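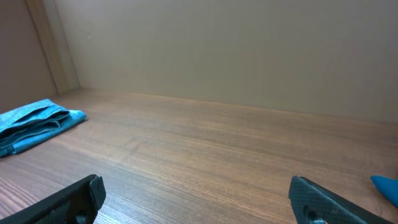
가타리나가 아니라 카티아예요, Kátia Sampaio. 지난번에 제가 이름을 잘못 불러 드려서 오늘은 첫머리에 제대로 적어 두었습니다. 그 카티아 씨가 발표 신청서를 보고 제일 먼저 물어 온 것이, 시연을 도대체 몇 개나 모아야 로봇이 수건 하나를 제대로 집느냐는 거였어요. 숫자 하나만 딱 말해 주면 자기는 그걸 들고 예산을 받으러 가겠다고요.

(여기서 잠깐 웃고, 물 한 모금. 인사는 짧게.)

안녕하세요, 반갑습니다. 점심 드시고 졸리실 시간인데 이렇게 와 주셔서 정말 고맙습니다. 저는 Podent에서 조작 데이터 모으는 일을 하고 있고요, 오늘은 논문 이야기보다는 저희가 2월부터 선반 앞에 앉아서 겪은 이야기를 좀 길게 풀어 보려고 합니다. 제가 말이 좀 긴 편이라 미리 양해를 구할게요. 시간 넘어가면 앞줄에서 손을 들어 주세요, 진짜로요.

카티아 씨 질문에 바로 답부터 드리면, 저희 첫 과제에서 쓴 시연은 121개였습니다. 그런데 이 121이라는 숫자를 그대로 적어 가시면 제가 곤란해집니다. 그 안에 무엇이 들어 있는지를 모르면 별 뜻이 없는 숫자거든요. 그래서 오늘 발표는 사실상 이 숫자에 다는 긴 각주라고 생각해 주시면 됩니다.

(첫 화면 그대로 두기. 넘기지 말 것!)

지금 화면은 손목 카메라가 보는 모습이에요. 학습할 때 모델이 받는 것도 이런 시점입니다. 왼쪽에 접힌 청록색 천이 있고, 그리퍼는 벌어져 있지요. 천이 화면에 다 들어오지도 않아요. 저희가 처음 이 일을 시작할 때는 위에서 내려다보는 카메라 하나면 되겠지 했습니다. 작업대 전체가 시원하게 보이니까 사람 눈에는 그쪽이 훨씬 편하거든요. 그런데 선반 안쪽으로 팔이 들어가는 순간 팔이 물건을 다 가려 버려요. 정작 집는 순간에 아무것도 안 보이는 거지요. 그래서 손목 쪽을 주된 시점으로 바꾸고, 바깥 카메라는 보조로 내렸습니다.

오른쪽 끝에 파란 물체의 뾰족한 끝이 살짝 보이시지요. 이런 것도 저는 참 좋아합니다. 천만 덩그러니 있는 장면만 모으면 모델이 ‘파란 계열이면 무조건 그리로 간다’ 하는 식으로 배워 버리기 쉬워요. 비슷한 색이 옆에 끼어 있는 장면을 일부러 섞어 넣어야 색 하나에 매달리는 버릇이 줄어듭니다. 이 이야기는 조금 뒤에 실패담으로 다시 나옵니다.

(여기까지 천천히. 서두르면 뒤가 남는다.)

자, 그럼 저희가 시연을 어떻게 모았는지 말씀드릴게요. 조종은 두 사람이 번갈아 했습니다. Sachiko Kamata 씨와 Ka-ming Kuo 씨인데, 이 두 분 손버릇이 정말 달라요. 사치코 씨는 천 가장자리를 옆에서 조심스럽게 물고 들어가고, 가밍 씨는 위에서 접힌 자리를 덥석 집습니다. 둘 다 잘해요. 사람이 보기에는 둘 다 훌륭한 시연입니다. 그런데 이걸 아무 표시 없이 한 바구니에 담아 학습시켰더니, 로봇이 천 앞에서 옆으로 갈까 위로 갈까 망설이다가 그 중간 어디쯤 허공을 집는 거예요. 두 방법을 평균 내면 그렇게 됩니다. 저는 그날 저녁에 영상을 보면서 이게 우리 모습 같다는 생각을 했는데, 뭐 그건 사적인 감상이고요.

고친 방법은 단순했습니다. 접힌 천이면 접힌 자리를, 펼쳐진 천이면 가장자리를 집기로 두 분이 약속했어요. 약속을 종이에 적어서 조종석 옆에 붙였고, 그 뒤로 들어온 시연에는 집는 방식을 꼬리표로 달았습니다. 꼬리표는 Grikis라는 저희 기록 도구에서 조종이 끝나자마자 바로 답니다. 나중에 한꺼번에 달자고 미루면 기억이 흐려져서 안 돼요. 저희가 한 번 미뤄 봤는데, 이틀치를 결국 다시 봤습니다.

(Grikis 화면은 질문이 나오면 보여 줄 것. 안 나오면 넘어간다.)

다음은 시작 위치입니다. 이건 꼭 말씀드리고 싶었어요. 사람은 편한 걸 좋아하잖아요. 저희도 그리퍼를 매번 비슷한 높이, 비슷한 각도에서 출발시키고 있더라고요. 초기 시연 41개를 모아 놓고 출발 자세를 점으로 찍어 보니 점들이 한 군데에 옹기종기 모여 있었습니다. 귀여울 정도로요. 그 모델은 출발점을 손바닥 너비만큼만 옮겨도 길을 잃었어요. 그래서 그다음부터는 시작 자세를 프로그램이 정해 주도록 했습니다. 조종하는 사람은 로봇이 어디서 깨어나든 거기서부터 시작하는 거예요. 처음에는 두 분 다 불편하다고 투덜거리셨지만, 며칠 지나니까 오히려 덜 지루하다고 하시더군요.

천도 마찬가지입니다. 매번 예쁘게 접어서 같은 자리에 놓으면 안 됩니다. 벽 쪽으로 밀어 놓기도 하고, 구석에 붙여 놓기도 하고, 접힌 쪽이 안을 보게 돌려놓기도 해야 해요. 구석은 특히 정성을 들이셔야 합니다. 양옆이 막히면 손가락이 들어갈 길이 하나밖에 안 남는데, 넓은 자리에서 잘되던 동작을 그대로 가져오면 판에 부딪혀요. 저희는 배치표를 미리 뽑아 두고 순서대로 지워 나갔는데, 이 배치표를 만든 분이 Mackenzie Simard 씨입니다. 오늘 못 오셨지만 박수는 제가 전해 드릴게요.

(박수 기다리지 말고 그냥 이어서.)

이제 약속드린 실패담입니다. 저희 협력사인 Tavares 창고에 모델을 들고 가서 처음 돌려 본 날이에요. 저희 작업실에서는 기분 좋게 잘됐거든요. 그래서 좀 들떠 있었습니다. 그런데 그 창고 선반에는 파란 플라스틱 물건이 많았고, 로봇이 천은 본체만체하고 그쪽으로 곧장 가는 겁니다. 한 번이 아니라 계속이요. 돌아와서 데이터를 뒤져 보니 그때까지 모은 장면 가운데 다른 파란 물건이 함께 놓인 것은 딱 9개뿐이었습니다. 모델을 탓할 일이 아니었지요. 저희가 그렇게 가르친 거였어요.

그래서 방해 물건이 있는 장면을 따로 모으기 시작했습니다. 가까이 둔 것, 멀리 둔 것, 끝만 걸쳐 보이는 것까지요. 끝만 보이는 장면이 의외로 쓸모가 많습니다. 손목 카메라는 팔과 함께 움직이니까 물건이 화면에 들어왔다 나갔다 하는 게 일상이에요. 온전한 모습만 보고 자란 모델은 귀퉁이만 나타났을 때 당황합니다.

버리는 기준도 말씀드려야겠네요. 이 대목은 Kyriaki Katsaros 씨와 제가 꽤 오래 다퉜습니다. 저는 한 번이라도 삐끗한 시연은 다 버리자는 쪽이었고, 키리아키 씨는 삐끗했다가 바로잡은 시연이야말로 남겨야 한다는 쪽이었어요. 결론부터 말씀드리면 제가 졌습니다. 천을 놓쳤다가 다시 다가가서 집는 장면이 들어간 뒤로, 로봇이 첫 시도에 실패해도 멍하니 서 있지 않고 다시 손을 내밀더라고요. 지금은 이렇게 나눕니다. 조종하는 사람이 스스로 바로잡아 끝까지 갔으면 남기고, 중간에 손을 놓고 멈췄거나 사람 손이 선반에 들어가 도와줬으면 뺍니다. 카메라 시각이 어긋난 기록도 아깝지만 뺍니다. 영상과 관절 값이 따로 놀면 아무리 고운 동작이라도 쓸 수가 없어요.

그리고 조종하는 분들 쉬게 해 주세요. 한 시간 넘게 계속하면 동작이 급해지는 게 기록에 다 나타납니다. 그리퍼를 닫는 시점이 조금씩 빨라져요. 저희는 오전과 오후로 나누고 중간에 꼭 차를 마셨습니다. 사치코 씨가 가져오신 보리차가 아주 맛있었다는 것도 기록으로 남겨 둡니다.

(시간 확인. 남았으면 Bramine 이야기, 없으면 바로 질문으로.)

Bramine은 저희가 다음에 하려는 과제 이름인데요, 집은 천을 다른 칸으로 옮겨서 포개 놓는 일입니다. 집는 것보다 놓는 게 훨씬 까다롭습니다. 언제 손가락을 펼지, 펴고 나서 어느 쪽으로 빠질지를 보여 줘야 하거든요. 손가락을 펴자마자 뒤로 확 빼면 천이 따라 나오고요. 지금은 놓는 동작만 따로 떼어 시연을 모으고 있고, 두 동작을 처음부터 이어서 찍는 게 나은지는 아직 모르겠습니다. 혹시 해 보신 분 계시면 쉬는 시간에 꼭 저를 붙잡아 주세요. 제가 커피 사겠습니다.

다시 카티아 씨 질문으로 돌아가서, 예산서에 쓸 숫자가 꼭 필요하시다면 시연 개수 옆에 칸을 몇 개 더 만들어 주세요. 배치가 몇 가지인지, 방해 물건이 있는 장면이 얼마나 되는지, 조종한 사람이 몇 명이고 집는 방식은 맞춰 두었는지. 배치표 양식은 저희 것을 그대로 가져다 쓰셔도 됩니다. 나가시는 문 옆 탁자에 인쇄해 두었고, 모자라면 저한테 말씀하세요.

(질문 받기. 첫 질문이 안 나오면 가밍 씨에게 마이크를 넘긴다. 미리 말해 두었음.)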